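Progress report to Folora, April: garment handling by demonstration

12 shares | 3 comments

We were asked whether people working in ordinary bedrooms, with a hand-held gripper and no robot present, could record enough good clothes folding to train the Lutance arm. My answer so far is a cautious maybe, and I would not yet pay for the second phase on the strength of it.

The team logged 462 demonstrations. Figueroa's software accepted most of them, but its check only asks whether the hand tracking held. It says nothing about whether the garment ended up folded. I went through 100 by eye and would have thrown out 27. The usual fault was a leg or sleeve left bunched, with the recording stopped too early.

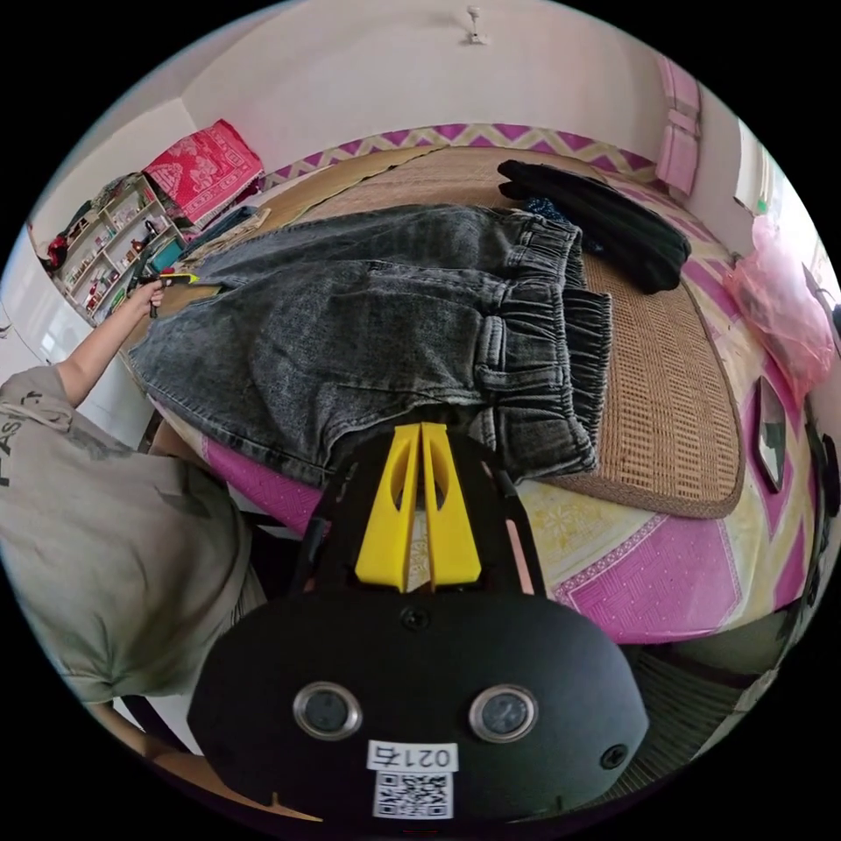

By Abelardo Arancibia
Grorkow, field trials

Jeans are where I have most doubts. A pair laid flat across a bed, partly on a woven mat and partly on a patterned sheet, gives the two yellow fingers very little to get hold of except at the gathered waistband. People manage by feel. I am not convinced that feel survives in the recording, and the supplier has shown us nothing that settles it.

The other claim, that varied homes make for sturdier training, may well be right. We have not tested it. All our arm trials were on a bare table.

Spending is within budget. Before you release more money I would like a proper comparison on jeans alone, judged by someone outside the project, with the pass mark agreed beforehand. Figueroa has objected to the last point and we are still talking.

3 comments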